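Re: [nzioka-swap] small toys, box 101

> Is the yellow spiky one still in the set? And is the orange thing loose or does it go with something? We'd take the lot for the Pisov playroom if its complete.

Yes, yellow one's there. Orange one too — separate piece as far as I know, never found a mate for it. Tipped them out on the white table:

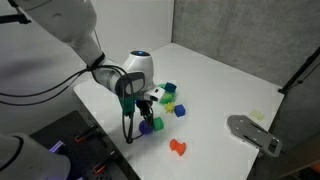 *Box 101, blue cubes, greens, purple, yellow, orange*

No instructions, sorry. Lid is cracked, so bring a bag. One more, with the green cup-looking piece showing better, thats the one people ask about: 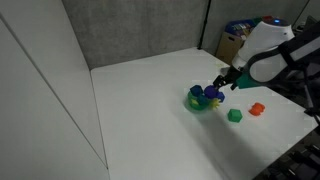 *Piled up, yellow spiky one low on the right*

Pickup at Dolance, side door, until 2. Can hold them thru January.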